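Hedis Traffic and Travel Feed: Service Desk
Ticket 642
Subject: Road closure notices not clearing from the public travel page
Priority: 2
Reported by: Ronaldo Meireles, Araújo newsroom
Status: Resolved, under observation

Summary
The newsroom reported that flood closures lifted by the highways office were still displayed as active on the travel page. Bus diversions linked to those closures also remained in place. Weather warnings and train notices were not affected.

Log
07:40 Ticket received. The reporter listed 13 notices that should have been withdrawn overnight.
07:55 Support confirmed that the source feed from Stelora carried the correct status for every notice on the list. The fault was therefore placed on the publishing side.
08:10 Page cache cleared. No change.
08:35 Import records reviewed. Notices edited by hand in the newsroom were being skipped by the automatic update. The setting "keep local edits" had been switched on during the June maintenance work and was not switched off afterward.
08:50 Setting corrected on the test site. Expired notices cleared at the next import.
09:05 Change applied to the live site with the approval of the duty editor. Eleven notices cleared at once.
09:20 The remaining 2 notices had been entered without a source reference and could not be matched. The newsroom was asked to remove them by hand.
09:45 Mr. Meireles confirmed that both had been removed and that the page agreed with the highways list.

Follow-up
Editors are asked to enter the source reference whenever a closure is added by hand. Pruvitz, which supplies the map layer, has been notified, as closure markers may take around 2 hours to refresh on mobile devices. Markers still showing after that period should be reported under this ticket number.
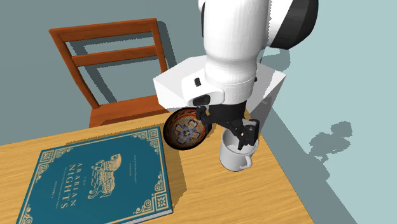

The ticket will remain open for comment until the next scheduled import review. New faults should be logged separately.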